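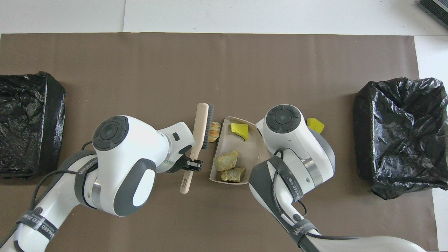 3.2 Alternating narration and reader recall

The second group of texts consists of novels in which two households, or two generations of one household, are narrated in alternating chapters. Kohlhase's Prallby is the clearest case. Each chapter closes on a phrase that becomes the title of the next, so the change of period is announced before it takes place. Palomino's Rathjen uses no such device; the reader has to infer the period from forms of address and from the price of goods.

We coded both novels by chapter, using the scheme set out in Section 2. A chapter was marked as "linked" if it repeated a proper name, an object or a full sentence from the chapter immediately before it. Chapters under 2 pages were merged with the one that followed. Two coders worked independently, and disagreements were settled by discussion.

Fifty readers then received one of the novels in installments of 10 chapters. After each installment they wrote a short plot summary from memory. Summaries were scored for the order of events and for the correct assignment of characters to periods.

Figure 1. Procedure for the reading task. Coding of chapters (left) precedes division into installments (center); written summaries are scored after each installment (right). [Diagram in the print edition only.]

Readers of Prallby assigned characters to the correct period more often than readers of Rathjen, but they were less accurate on the order of events within a period. The difference was largest in the first installment and had narrowed by the last. Eight readers of Rathjen drew up family trees in the margins of their summaries. These drawings were kept but not scored.

The effect of chapter length is treated separately in Section 3.3.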